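第7章 话题稿件的评论区与社交账号联动

本章适用于 Donine 编辑部版，内容按2020年6月22日的发布版本编写。涉及艺人公开发言、网络争议、声援与抵制类话题的稿件，统称“话题稿件”。普通影讯、票房和节目单稿件不使用本章设置，请见第5章。

操作本章内容需要“频道编辑”或更高权限。仅有“撰稿”权限的账号可以看到各项设置，但保存按钮为灰色。

7.1 准备工作

在建立话题稿件之前，请确认以下各项。

1. 频道已绑定至少一个社交账号，且授权状态显示为“有效”。授权状态为“待续期”时仍可发布，但回传评论会中断。

2. 频道的屏蔽词表已载入。新建频道默认为空表，不会继承站点总表。

3. 值班表中已指定当班审核人。当班审核人空缺时，系统将所有待审评论转入站点管理员的队列，不另行通知频道编辑。

4. 稿件模板已更新到当前版本。旧模板没有“引文来源”字段，导入后会把来源写进正文首段。

注意：从 Tikdale 迁移过来的频道，社交账号需要重新授权。迁移工具只搬运历史稿件和评论，不搬运令牌。

7.2 新建话题稿件

1. 进入“频道”，选择“新建”，在类型一栏选择“话题”。

2. 填写标题。标题中出现艺人姓名时，在姓名上使用“标注人物”，不要手工加链接。标注后的人物会自动进入关联检索，改名或变更译名时全站同步。

3. 填写“发言原文”字段。逐字录入艺人在社交平台上的原文，包括大小写、标点和表情符号。原文含有粗口时照录，是否遮盖由下一步决定。

4. 在“粗口显示”中选择一种方式：原样、首字保留、全部遮盖。该选项只影响前台显示，不改变存档内容。

5. 填写“译文”字段。译文与原文分开存放，读者可以在前台切换。译文未填时，前台不显示切换按钮。

6. 填写“引文来源”。请粘贴单条帖子的永久链接，不要粘贴账号主页。系统保存时会抓取一次快照。

7. 点击“保存草稿”。

注意：快照只在首次保存时抓取。原帖在此之后被作者修改的，需要在“引文来源”旁点击“追加快照”，旧快照保留。

警告：请勿以截图代替引文来源。截图无法校验，审核人在复核时会退回整篇稿件。

7.3 设置评论区

话题稿件的评论区有开放、先审后发、限时开放、关闭这四种模式，共用一套队列。

开放：评论提交后立即显示，命中屏蔽词的转入待审。

先审后发：所有评论进入待审，通过后显示。话题稿件默认使用此模式。

限时开放：在指定时段内按开放模式处理，时段结束后转为先审后发。

关闭：不接受新评论，已有评论保留。

设置步骤如下。

1. 打开稿件草稿，选择“评论”标签页。

2. 在“模式”中选定一种模式。

3. 在“单条上限”中输入字数。默认值为200，超过的部分在前台折叠，不删除。

4. 在“嵌套层数”中保留默认值，或改为“不嵌套”。不嵌套时，回复与原评论并列显示，回复对象以小字标出。

5. 需要限制新注册账号发言的，勾选“新号延迟”，并在右侧输入小时数。编辑部统一使用16。

6. 点击“应用到本篇”。如需作为频道默认值，点击旁边的箭头，选择“应用到频道”。

注意：“应用到频道”不影响已经发布的稿件。需要批量修改旧稿的，请在“频道维护”中建立任务，并避开早晚两个流量高峰。

注意：从先审后发改为开放时，待审队列中的评论不会自动放行，仍需逐条处理或批量通过。

警告：稿件发布后将模式改为“关闭”，读者端会显示“评论已关闭”字样，并可能被转帖者截图传播。改动前请先与频道主管确认措辞。措辞可在“站点文案”中逐篇覆盖。

7.4 屏蔽词与语境规则

屏蔽词按字面匹配，语境规则按上下文匹配，两者先后执行，屏蔽词在前。

话题稿件中常有这样的情形：艺人发言本身包含屏蔽词，读者在评论中引用原话，结果整批评论进入待审。处理方法如下。

1. 进入“评论”标签页，展开“引文豁免”。

2. 勾选“豁免发言原文”。勾选后，与“发言原文”字段完全一致的片段不参与屏蔽词匹配。

3. 需要豁免译文的，再勾选“豁免译文”。

4. 在“最短片段”中选择“整句”或“短语”。建议选择“整句”。选择“短语”时，带有侮辱性的单个词语也可能被放行。

5. 点击“测试”，在弹出的输入框中粘贴几条真实评论，查看命中结果。

语境规则由站点管理员维护，频道编辑只能启用或停用。与话题稿件有关的规则为：人身攻击、族群贬损、煽动线下行动、冒充本人、批量复制。其中“族群贬损”不可停用。

“批量复制”的判断依据是相似度，阈值以百分数表示，出厂值为82。数值调低，拦截增多，声援类口号也会被拦截；数值调高，改动个别字词的复制评论会漏过。调整后需要重新载入队列才生效。

注意：带话题标签的短评论不参与相似度计算。只含标签、不含正文的评论按“空评论”处理，可在“显示”中选择隐藏。

7.5 审核队列

当班审核人登录后，首页即为审核队列。队列按稿件分组，组内按提交时间排列，最早的在上。

处理单条评论：

1. 点击评论左侧的圆点，展开全文和命中原因。

2. 查看该账号在本频道的历史记录。历史记录包含被退回的评论，不包含其他频道的评论。

3. 选择“通过”“退回”或“移交”。

4. 选择“退回”时必须指定原因。原因会以站内信形式发给评论人，请勿在备注栏填写对评论人的评价，备注栏内容在申诉时可被调阅。

5. 选择“移交”时指定接收人。移交后该评论从本人队列中消失，接收人未处理前状态为“移交中”。

批量处理：

1. 在组标题右侧点击“多选”。

2. 勾选评论，或使用“选中相似”。

3. 在底部栏选择操作。

警告：批量退回不可撤销。批量通过可以在当班时段内撤销，换班后不可撤销。

排班示例如下，供设置值班表时对照字段：

早班 审核人 Olga Barrios 移交对象 Florin Văduva
晚班 审核人 Florin Văduva 移交对象 Carter Friesen
申诉 处理人 Vasilică Filip 移交对象 无

“移交对象”可以留空。留空时，“移交”按钮不显示。申诉处理人不得与原审核人为同一账号，系统在保存值班表时检查此项，不符合的行以红色边框标出。

7.6 社交账号联动

联动功能将稿件推送到频道绑定的社交账号，并将该平台上的回复回传到稿件的评论区。两个方向分别设置。

推送：

1. 打开“联动”标签页，勾选目标账号。

2. 填写“推送文案”。不填时使用标题。标题中含有疑问句的，请另写文案，避免在平台上被理解为站方立场。

3. 在“提及”中选择是否提及艺人账号。话题稿件默认不提及。

4. 在“预览”中分别查看手机和桌面两种排版。

5. 选择“随稿件发布”或“定时”。

回传：

1. 勾选“接收回复”。

2. 选择“仅直接回复”或“包含转帖评论”。后者数量大，首次使用时请选择先审后发模式。

3. 在“显示身份”中选择“平台昵称”或“匿名读者”。部分平台的条款要求显示原昵称，请以各平台说明为准。

4. 点击“连接测试”。状态显示为“已连接”后关闭窗口。

注意：回传评论在原平台被删除后，Donine 会在下一次同步时将其标记为“原帖已删”，前台不再显示，后台仍可查阅。

注意：原平台上的点赞数不回传。稿件页显示的赞数只统计本站读者。

警告：同一篇稿件推送到多个账号后修改标题，已推送的帖子不会更新。需要更正的，请撤回后重新推送，或以更正帖形式补发。撤回会使该帖下的回复一并失去回传关系。

7.7 更正与更新说明

艺人删除、补充或澄清发言时，稿件需要更新。请使用“更新说明”，不要直接覆盖正文。

1. 打开已发布的稿件，点击“追加更新”。

2. 选择类型：补充、更正、撤稿。

3. 填写说明。更正类说明须写明原表述和现表述。

4. 选择显示位置。更正类固定在正文之前，补充类可选正文之前或之后。

5. 如果新的发言改变了稿件标题的含义，请在同一窗口修改标题。旧标题保留在历史记录中，原链接继续有效。

6. 点击“发布更新”。

更新发布后，已关注该稿件的读者会收到提醒。短时间内连续发布的更新合并为一条提醒。撤稿类更新不发提醒，稿件页改为显示撤稿说明，评论区同时转为关闭。

注意：“追加更新”不重新触发社交推送。需要推送的，在“联动”标签页中另行操作。

7.8 图片与图组

1. 在“媒体”标签页点击“上传”，或从图库中选取。

2. 填写说明文字和署名。署名为空的图片不能设为封面。

3. 需要并排显示的，选中后点击“组成图组”。图组内的图片共用一条说明，也可以逐张填写。

4. 拖动缩略图调整先后。封面与图组顺序无关。

5. 在“裁切”中选择比例。裁切只生成副本，原图不变。

图组在正文中的默认排版：
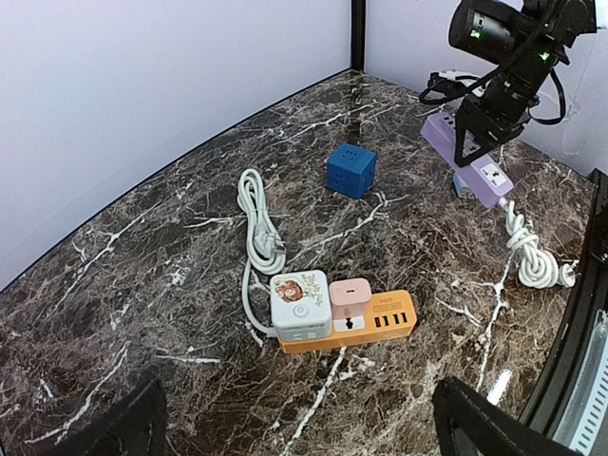
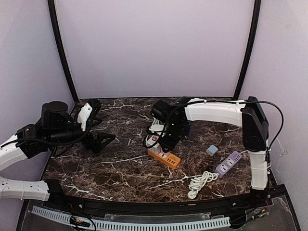
6. 图组前后各保留一个空段。空段缺失时，手机端会将相邻段落与图组合并为一个区块，评论锚点随之错位。

7. 点击“保存”，返回正文。

注意：来自社交平台的配图须勾选“外部来源”，并填写原帖链接。勾选后，图片不进入公共图库，其他频道无法调用。

7.9 常见问题处理

待审评论长时间不减少。检查值班表中当班审核人是否为停用账号。停用账号仍可占用队列。改派后点击“重新分配”。

测试时豁免有效，发布后无效。发言原文中的引号与读者使用的引号形式不同，整句匹配失败。在“引文豁免”中勾选“忽略标点差异”。

回传评论重复出现。同一社交账号在两个频道中各绑定了一次。保留其中一个，另一个改为“仅推送”。

快照抓取失败。原帖设有可见范围，或平台要求登录。请由持有授权的账号重新保存。仍然失败的，在“引文来源”中选择“人工核对”，并填写核对人。核对人不得与撰稿人相同。

读者反映看不到译文切换按钮。检查译文字段是否只含空格或换行。系统将其视为未填，后台仍显示为已填。

导出评论时文件为空。导出范围默认为“本班”。请改为“全部”，并确认导出格式与 Dencombe 归档模块的设置一致。归档模块占用文件期间，导出任务排队等待，进度条停在将近一半处属于正常现象。

上述方法无效时，请在“帮助”中导出诊断包，附稿件编号发送给站点管理员。Ahuja 托管版用户的联系窗口为 Cillian Mac Mathúna，自行部署的站点请联系本单位管理员。诊断包内含评论人账号信息，不得通过社交平台私信传送。

7.10 权限对照

撰稿：新建草稿、填写发言原文与译文、上传图片。

频道编辑：撰稿的全部权限，以及评论模式、引文豁免、联动、追加更新。

审核人：审核队列、历史记录查询、移交。审核人无权修改正文。

频道主管：频道编辑的全部权限，以及值班表、频道默认值、撤稿。

站点管理员：全部权限，以及语境规则、站点文案、归档。

同一账号可以同时具有频道编辑和审核人两种身份，但不能审核本人所编稿件下的评论。此类评论在其队列中以灰色显示，操作栏只有“移交”一项。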